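The Night the Gripper Would Not Let Go

By Delphine Nakamura

Norbert Halás still keeps the bent bracket on his windowsill at Mudgate, between a spider plant and a mug of dead pens, and he'll hand it to you before you've taken your coat off. It weighs almost nothing. In March it stopped his line for 60 hours, and he has been talking about it, cheerfully and at length, ever since.

Mudgate takes in retired office computers and takes them apart for their useful pieces, more than 3000 machines a year, and a good share of that work now falls to a robot arm. The arm had been pulling parts for months without much fuss. Then, one evening, it closed on a power supply that still had a screw in it, and began to lift.

What should have happened is simple enough. The arm feels too much weight, stops, and asks for help. But the force limit had been raised a few weeks earlier to get past some stubborn cases (everyone agrees on this, though they don't agree on who did it), and it had never been put back. So the arm kept pulling, the whole tower came up off the table with it, and then the screw gave way.

The case landed on the floor a short step from Jozefína Beneš, who had leaned in to see what the noise was. She wasn't hurt. She did go and sit in the stairwell for a while, and she tells me she'd recommend it - it's cool in there, and very quiet.

Dušan Murín spent the next two days reading logs. He found 209 lifts over the old limit, every one of them marked as a success, and I don't think I've ever heard a man sound so sad about a spreadsheet.

The arm is back at work now, on a lower limit, and a person checks for screws before it starts. I watched it come down toward the power supply of an old Dell, its gripper very close to the metal, and I'll admit I took a step back.

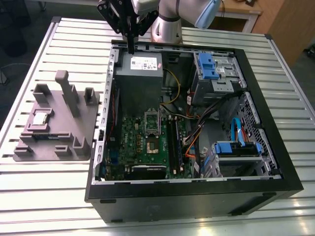
What Changed on the Floor

There's a yellow line now, and you stay behind it while the arm has power. Any change to a limit has to be signed by two people and runs out at the end of the shift. Ľubica Vrabec, who trains the new staff, has them stop the arm by hand on their first morning, over and over, until they quit feeling shy about the button.

The work is slower, and Norbert doesn't mind saying so. He'd like a sensor that can spot a forgotten screw by itself, and he has a quote for one in his desk drawer, under the biscuits. Jozefína has asked to be there when it's tested. She plans to stand by the door.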